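**记录日期:** 2021年6月10日
**项目:** Clalness 操作实验室,Abubakar 工位感知与规划链路
**记录人:** Morven Gillies
**会签:** Nkechi Wike
**涉及软件:** Plavden(腕部视觉处理)、Vuka(运动规划与执行监督)

## 一、接续事项

上次记录遗留三项:腕部相机在金属表面上方的曝光振荡;夹爪自遮挡掩膜与实际外形不符;Vuka 在接近段频繁触发重规划。本次处理前两项,第三项仅完成原因定位,修改方案待评审。

开工前将 Plavden 与 Vuka 同步至主分支,清空构建目录后重新编译。编译无报错,有一条关于弃用接口的警告,出自点云滤波模块,已登记,本次不处理。标定文件沿用现行版本,未重新做手眼标定。

## 二、曝光振荡

### 2.1 现象

末端下降至金属面上方时,图像亮度呈周期性起伏。日志中曝光值在两个水平之间来回跳变,每次跳变后的第一帧不可用,特征跟踪随之丢失。亮度跳变与机械臂运动速度无明显关联,静止悬停时同样出现。

### 2.2 分析

自动曝光以全图平均亮度为控制目标。近距离作业时,夹爪外壳在图像上部占据大片暗区,金属面则含有大块高光,全图均值因此由两个互不相关的部分拼成。控制器看到均值偏低便延长曝光,高光区随即饱和;饱和后均值越过上限,控制器又把曝光压回。原有死区过窄,系统停不下来。

Nkechi Wike 提出另一种可能:照明电源的频闪与帧率产生拍频。为排除此项,关闭自动曝光,以固定曝光连续采集 3000 帧,逐帧计算亮度均值并作频谱。频谱中未见突出峰值,均值曲线平直。频闪因素可以排除,问题在控制回路内部。

### 2.3 处理

曝光统计改为只在有效区内进行,有效区由自遮挡掩膜取反得到。统计量由均值改为分位数,并对饱和像素比例单独设限。死区放宽,曝光调整加入斜率限制,单次变化幅度不得超过当前值的一定比例。

```yaml
plavden:
 exposure:
 roi_source: self_mask_inverted
 statistic: percentile
 percentile: 69
 saturation_limit_enabled: true
 slew_limit_enabled: true
 hold_on_contact: true
```

分位数取 69 为试调所得。取值偏高时,画面整体过暗,细划痕等弱纹理消失,跟踪点不足;取值偏低时,高光边缘外扩,把周围可用的纹理一并吞掉。该数值仅对现有灯位有效,灯位变动后须重新试调,配置文件中已加注释。

`hold_on_contact` 为新增项:执行监督判定进入接触段后,曝光锁定于最后一个稳定值,直至退出接触段。锁定期间如饱和比例超限,只上报,不调整。此项由 Morven Gillies 实现,代码已提交,尚缺单元测试。

## 三、自遮挡掩膜

### 3.1 现象

掩膜由夹爪三维模型按关节状态投影生成。与实际图像叠加比对,外壳直边一侧贴合较好,波纹状圆柱部件及其下方的突出部分偏差明显,掩膜边界落在部件轮廓以内,部件边缘的像素被当作场景送入点云。Vuka 据此在指端附近生成虚假障碍,规划器试图绕行,接近段轨迹出现不必要的侧移。

### 3.2 原因

经核对有两处来源。

其一,三维模型把波纹部件简化为直筒,外径取自环槽底部,未计入各环凸起。模型文件的提交说明中未注明这一简化,查阅早期版本方才确认。

其二,近距离失焦未纳入考虑。靠近镜头的部件边缘本就发虚,模糊带的宽度超过掩膜原有膨胀量。对全图使用同一膨胀量并不合适:外壳远端边界清晰,过度膨胀会损失有用的视野。

### 3.3 处理

模型外径改按环的外缘取值。掩膜膨胀改为随深度变化,部件越靠近镜头,膨胀越多。膨胀曲线按失焦模型计算,最大膨胀量限定为 40 像素,以防关节状态异常时掩膜把整幅图像吃掉。

关节状态与图像的时间戳对齐也一并检查。原实现取最近一条关节消息,夹爪开合较快时掩膜滞后。现改为在前后两条消息之间插值;缺少后一条消息时,允许短暂等待,超时则沿用旧法并在日志中标记。等待上限设为 34 毫秒。Nkechi Wike 认为该等待会挤占后级处理时间,建议仅在夹爪运动时启用。此意见合理,已列入待办,当前版本为始终启用。

另有一点须记录:外壳表面的浅色擦痕和微粒会被角点检测器选中。这些点随末端一起运动,在图像中始终静止,若漏入视觉里程计,将把位姿估计拉向零运动。掩膜修正后此类点已被排除。为稳妥起见,在跟踪模块中增加一项检查:机械臂报告的位移超过阈值而图像中某点保持不动的,该点剔除。

## 四、反光面上的深度与特征

金属面上的深度数据一贯较差。高光中心无深度返回,高光边缘则出现成片的错误深度,表现为平面以下的“坑”。此前的做法是对点云作统计滤波,孤立点能够去除,成片错误无能为力。

本次在 Plavden 中加入高光掩膜:亮度接近饱和且局部梯度符合高光外形的区域标为不可信,其深度不参与建图,在 Vuka 的占据地图中写为“未知”。应当强调,“未知”与“空闲”在规划端的处理必须分开。检查 Vuka 代码时发现,碰撞检测接口在查询未知体素时默认返回空闲。该默认值在大范围避障时影响不大,在贴近金属面的作业中不可接受。已改为由调用方显式指定,未指定者编译不通过。由此波及的调用点已逐一补齐,请各位合并代码时留意冲突。

镜像反射是另一类问题。有色物体在金属面上的倒影会形成颜色鲜明的区域,分割网络容易将其判为独立物体。倒影在视点移动时的位移规律与表面纹理不同,可以利用:末端作小幅横移,按表面平面的单应关系预测各区域位置,残差偏大的区域判为反射。划痕、压印等附着于表面的特征符合预测,得以保留。

该方法的限制如下:

- 须已知表面平面,遇到弯曲的凸棱与台阶时,单应预测本身失效,残差无意义。现对曲率较大的区域不作判定,标为“待定”。
- 横移幅度过小时,残差淹没在跟踪噪声中;幅度过大则高光位置改变,可比区域缩小。
- 横移动作占用节拍。可否并入正常接近轨迹,须由 Vuka 侧评估。
- 漫反射与镜面反射混合的拉丝表面,倒影边界弥散,残差分布没有清楚的分界。

关于第一条,Nkechi Wike 建议从凸棱的明暗条带直接拟合几何形状。Morven Gillies 意见为:条带位置随光照和视点改变,明暗分界未必对应几何边缘,在缺少可靠深度作约束时不宜采用。双方未取得一致,暂不实施,留待有接触探测数据后再议。

## 五、Vuka 重规划频繁的原因定位

回放接近段日志,重规划请求集中在两种情形。

第一种由虚假障碍引起,掩膜修正后同一日志离线重放,相应请求不再产生。须说明,离线重放不包含修正后轨迹对图像的反作用,不能代替上机测试。

第二种与目标位姿更新有关。Plavden 每处理一帧即发布一次目标位姿,Vuka 收到后与当前目标比较,平移或旋转任一超限即重规划。近距离时旋转估计噪声大,法向在高光附近尤其不稳,旋转阈值被反复越过,而平移几乎不变。规划器每次都从头求解,前次结果全部丢弃。

初步方案为:发布端附带协方差,接收端按协方差归一化后的距离判断是否重规划;小幅变化交由末端伺服吸收,不惊动规划器。伺服与规划的分工界限目前写在两处配置中,且取值不同,属历史遗留,应先统一。此项改动涉及安全监督逻辑,按规定须经评审,本次不动代码。

顺带发现,Vuka 的日志时间采用单调时钟,Plavden 采用系统时钟,回放时须手工对齐。手工对齐存在出错的可能,本记录中涉及先后关系的判断均已复核一遍。建议在启动时记录两种时钟的偏移量,写入日志头。

## 六、工具

回放工具新增掩膜叠加显示,可分别开关自遮挡、高光、反射三层。使用方法:

```
plavden-replay --log <日志路径> --overlay self,specular,reflection
```

三层同时打开时刷新较慢,原因是每层各自作一次颜色转换,可合并,优先级低。叠加透明度默认值偏高,细划痕看不清,查看表面纹理时建议只开一层。

原有的标注脚本不识别“待定”一类,会将其静默归入背景。脚本修改之前,含“待定”区域的数据不得用于训练。

## 七、待办

| 事项 | 责任人 | 状态 |
|---|---|---|
| 接触段曝光锁定的单元测试 | Morven Gillies | 未开始 |
| 时间戳等待仅在夹爪运动时启用 | Nkechi Wike | 已排入 |
| 未知体素接口改动的说明文档 | Morven Gillies | 草稿 |
| 伺服与规划界限配置统一 | Nkechi Wike | 待评审 |
| 日志头写入时钟偏移 | 未定 | 待讨论 |
| 标注脚本支持“待定”类 | Nkechi Wike | 未开始 |

手眼标定的有效期至十月。如在此之前拆装过腕部支架,标定即行作废,不受该期限约束。

## 八、补充

配置文件的改动均在独立分支,尚未合入主分支。其他工位如需试用曝光部分,可单独摘取对应提交;掩膜部分依赖新模型文件,不可单独摘取,否则膨胀曲线与旧外径叠加,结果无法预料。

上机验证按先悬停、后接近、再接触的顺序进行,每一段通过后方可进入下一段。悬停段只看曝光与掩膜,Vuka 的重规划输出予以屏蔽,但执行监督须保持开启。

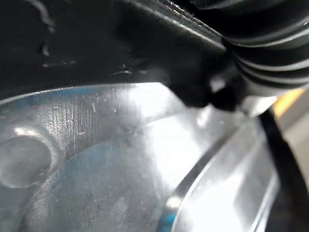

验证期间的日志统一存入 Abubakar 工位目录,文件名沿用现行规则,原始图像与处理后图像分开存放。重规划改动评审通过之前,接近速度维持现有上限。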